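The tray man of Bruton

The workshop is behind a tire place in Bruton, down a driveway that two delivery drivers out of three give up on. There is a sign, but it faces the wrong way. Its owner says it faced the right way when he put it up, and that the road was the thing that moved. The county did reroute it, so I suppose he has a point.

He agreed to talk on the condition that I leave his name out. "I have a brother who reads everything with my name in it and calls me," he said. So he is the owner of Skododside, a business that makes plastic trays for holding computer parts, and he has been doing it long enough to have opinions about corners.

I should admit that I did not know anyone made these. If you had asked me where a processor sits while it waits to go into a computer, I would have said a box, or someone's hand.

"A hand is the worst place for it," he said. "Hands are greasy and they get bored. People put a processor down on a desk to answer the phone, and then they put a mug down next to it, and then they call me."

He came to trays by way of chocolate. His first job was at a packaging plant called Oosthuizen, where he spent five years on the inserts that go inside boxes of candy, the thin brown sheets with a dent for each piece. He speaks of this period the way other men speak of the Navy.

"A truffle is very forgiving," he said. "You can be out by a mile with a truffle. But caramels, the square ones, you had to get right. Too tight and the customer digs it out with a fingernail. Too loose and it turns over in the mail and shows its bottom. Nobody wants to see the bottom."

I asked whether a processor was basically a caramel.

"It's a caramel that costs 410 dollars," he said. "And if you dig it out with a fingernail you've got a different kind of afternoon."

The business started in a garage, with a machine he bought from a man who made duck decoys. The first order was for 2 trays. The customer repaired office computers and had grown tired of finding memory modules in his cardigan. Both trays were wrong. The slots for the memory were so snug that the customer had to hold the tray between his knees to get anything out, and he sent a letter saying so, with a drawing. The drawing is on the wall over the sink. It is quite a good drawing, particularly of the knees.

"I learned more from that than from anything I did right," the owner said, looking at it. "I also lost the customer."

These days Skododside ships over 2,000 trays a year, mostly to repair shops, training benches and small outfits that put computers together to order. He employs his daughter, when she is home, and a part-timer who does the sanding and will not be drawn on any subject. The part-timer was there the whole time I was. He said "Morning" at a quarter to three.

The trays come in gray. They have always come in gray. I asked why, and got an answer that took us through lunch.

"White shows everything," he began. "Black hides everything. Blue, you would think blue, but half the boards are blue and the other half are green, and then somebody gets a red one and you're in trouble. So gray. I tried a beige. We sold one beige, and I believe it was to be funny."

There is more than one gray, of course. There is the gray of the early trays, which he now considers depressing, and there is the gray he went to one November after a week of holding chips of plastic up to the window. His wife preferred a third gray. The third gray is what their kitchen is painted.

He is touchy on the subject of foam. Foam is the competition. A company called Godik sells blocks of it with holes cut in, and they sell a great many, and he keeps one on a shelf by the door so that he can be annoyed by it on his way in.

"Push on that," he told me. I pushed on it. It felt fine. "Now you see the problem," he said. I said I did. "It gives. You put a part down in it and the part leans. Then you come back for it and it's leaning some other way. I want to put a thing down and have it be where I put it. That's not a lot to ask of a tray. It's the only thing you ever do ask of a tray."

His own answer to leaning is the corner. Most people, designing a place for a square thing to sit, would cut a square hole. He did this for years. The trouble with a square hole is that there is no way in. You can admire the part but you can't pick it up, and so you turn the tray upside down, and then you are on the floor with a flashlight.

"One day I took two of the corners away," he said. "Just to see. And it held! I felt like an idiot. All that plastic I'd been paying for."

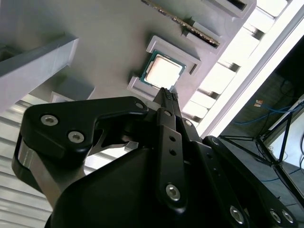
A corner, in his view, should do its job and leave your fingers alone. The current design has a pair of raised L-shaped guides set diagonally across from each other, with the processor between them and nothing much in the way on the other two corners. One of the guides has a small rectangular notch in its side, and he is prepared to talk about the notch for as long as you are prepared to stand there. The memory gets a long slot of its own farther up the tray, where the module stands on edge. "People lay memory flat," he said, with real pain. "They lay it flat and they put another one on top, like it's toast." I have since checked the drawer at home where I keep such things, and found toast.

I pointed out that a processor could still sit at a bit of an angle between two corners like that. I thought I had him.

"A bit," he said. "It's allowed a bit. If it's not allowed any, you're back to the man with the knees. You need enough slack that it drops in without a fight, and not so much that it goes for a walk. Everything I know is in that gap. It's a very small gap, and I've got a second mortgage in there."

We moved on to edges. He rounds them. A customer once asked him for crisp edges, on the grounds that they looked more professional, and he made a crisp one as a favor. It took the skin off the customer's thumb during unpacking. He told me this story twice, and was happier the second time.

The finish is matte for a reason I would not have guessed. Shiny plastic under a bench lamp throws the light back at you, and the top of a processor is metal and is already doing that. "You've got one mirror in there. You don't want it sitting in another mirror. People reach for the reflection. I've seen them do it. I've done it."

I asked what he thought about while he was designing. He considered this seriously and said it was mostly other people's thumbs. He has a habit of looking at hands. He looked at mine when I came in and told me later that I was a medium, with short reach, and would do well with the wider slot. I have been called worse.

There are things he would like to make and hasn't. One is a tray for screws that people would use. He has made four versions, and customers praise them and go on keeping their screws in the lid of a jar. "I can't beat the lid," he said. "The lid is free, it's round, it came with pickles. I've got nothing to offer against that."

Another is a tray with lettering, so that each place says what goes in it. His daughter is in favor of this. He is against it, because he thinks a good pocket ought to tell you what it is for by its shape. They have been having this argument since she was in high school. While I was there she came through the workshop to get her coat, saw what we were discussing, said "Labels, Dad," and left.

"She'll inherit it," he said. "Then she can write on everything."

Toward the end he showed me the back room, where the old trays are. He keeps one of each. They are stacked against the wall in the order he made them, the beige one included, and going along the row you can see him slowly losing his faith in straight lines. The early ones look like something you would bake in. The later ones have less and less to them.

I asked if he would ever get to the point where a tray was finished and he could leave it alone. He said there was a fellow who still wrote to him every year to say that the new version was not as good as the one before, and that the fellow had been right once.

"Which time?" I asked.

He wouldn't say. He did pull one tray out of the row, look at the underside, and slide it back in a different place.

On the way out he gave me a tray for my drawer, a gray one, and told me to stand the memory up. I have done so. The processor slots are both empty, as I don't own a loose processor, and I've been keeping my keys in one of them. They lean.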